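Two-armed robot gets better at cleaning up rice by practicing the worst parts

May 7, 2019

I have swept rice off a kitchen table more times than I'd like to admit, so when the manipulation group at Festlow posted its new write-up on messy tabletop chores, I read the whole thing over lunch and then went back for the appendix. It's a good one! The short version is that a pair of small robot arms learned to deal with scattered rice grains a lot more reliably, and the group got there mostly by changing which bits of human demonstration they bothered to collect.

Some background first. The usual way to teach a robot like this is to have a person steer the arms through the whole job, start to finish, over and over, and then train a model to copy what the person did. It works nicely for things like picking up a cup, where most tries look alike. Rice is a pain. Every spill lands differently, the grains roll and hop, and the moment a gripper touches the pile the pile changes shape. A model trained only on clean, confident demonstrations tends to do fine for a few seconds and then drift into a situation it has never been shown.

So the Festlow people tried something they call Citska. They start with a modest set of full demonstrations, train a first model, and let it loose on the table. Whenever it gets stuck or starts pushing grains the wrong way, an operator takes over from exactly that point, fixes the mess for a few seconds and hands control back. Only those short rescues get added to the training set. Then they train again and repeat. If you've ever learned a piano piece by drilling the two bars you always flub (guilty), you get the idea.

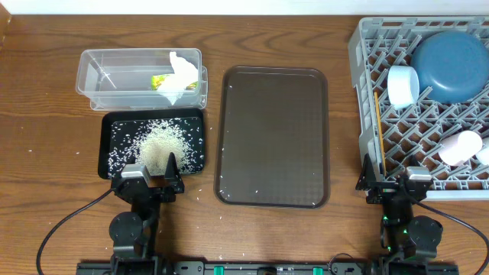
The two-armed setup at work, with the left gripper down in the rice on the black tray.

The numbers are where I sat up. The first model was trained on 202 full demonstrations. After that the group ran 13 rounds of rescues and ended up with 3582 short correction clips, most of them only a few seconds long. On the final test the arms finished the rice chore in four out of five tries, compared with fewer than half for a model that got the same amount of operator time in full demonstrations. Same arms, same tabletop, same people at the controls. I like that comparison a lot, as operator time is the thing every lab runs out of first.

They also held back one set of tests where the spill was made bigger than anything in training, with grains outside the tray as well as in it. Scores dropped for both models, but the Citska one dropped less. The write-up puts this down to the correction clips being full of odd little recoveries — nudging a single grain back from a tray rim, backing off after a bad push and coming in again from the side. A tidy full demonstration hardly ever contains moments like that, and I'd never really thought about how much gets lost when the demonstrator is too good at the job.

A few things bugged me. The method needs a person watching every run and deciding when to step in, and the group admits that its operators didn't agree on when that was. Some grabbed the controls at the first wobble, others waited until things were properly stuck. The early grabbers produced more clips, but the late ones seem to have produced more useful ones. There's a chart on this in the appendix that I wish had made it into the main text. I'd also have liked to see more than one kind of grain. Would lentils work? Sugar? The write-up says finer stuff is hard for the cameras to pick up and leaves it there.

There's a fun historical aside too. The authors trace the basic notion of learning from corrected mistakes back to a 1958 report on training machine operators, and they borrow its phrase "repair practice" for one of their section titles. I haven't been able to find a copy of the report, so if you have one, please get in touch.

Next up, the group plans to try the same recipe at its Khasawneh lab on a different pair of arms, to see whether the rescue clips carry over or have to be collected again from scratch. The training code is supposed to go up under the project name Silidia once it's cleaned up. A first batch was promised for January and slipped, so I'm not holding my breath, but I'll post the link when it's there.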